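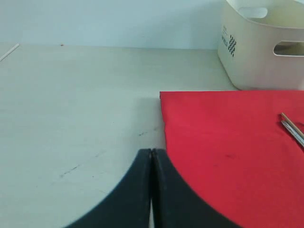
Resurfacing an old desk: paint, vinyl or a new top?

marlowe_k
Posted Oct 13, 2021
I have a desk from a secondhand place. The legs are solid but the top is worn through in two spots where the last person rested their arms. I want a light gray top when I'm done. I've never refinished anything. Would you paint it or stick something over it?

tidewrack
Paint. Sand it, use a bonding primer, then two coats of cabinet enamel. Leave it a full week before you put a keyboard on it. I did mine in January in a cold garage and it stayed tacky for 22 days, so do it indoors if you can.

JalskaJoe
I disagree. Paint on a desk chips at the front edge no matter what primer you use. Adhesive vinyl takes an afternoon and you can peel it off if you hate it.

tidewrack
Mine is six years old and the edge is fine. Did you round the edge over before you painted? A sharp corner won't hold paint.

JalskaJoe
No, I didn't round it. Still, vinyl is less work.

nele.prins
Vinyl lifts at the corners if you lean on it all day. I replaced mine after one summer. What is the top made of, marlowe? If it's particleboard and the worn spots have swelled, neither one will look flat.

marlowe_k
Particleboard, I think. One spot is a little raised.

nele.prins
Then I'd buy a new top and keep the legs. Check the screw length first. Mine came through the surface.

tidewrack
Or fill the raised spot and sand it level. Wood filler is cheap.

marlowe_k
I'll try the filler first and go with paint if it sands flat. What grit should I start with?

tidewrack
120, then 220 before primer. Wipe the dust off between.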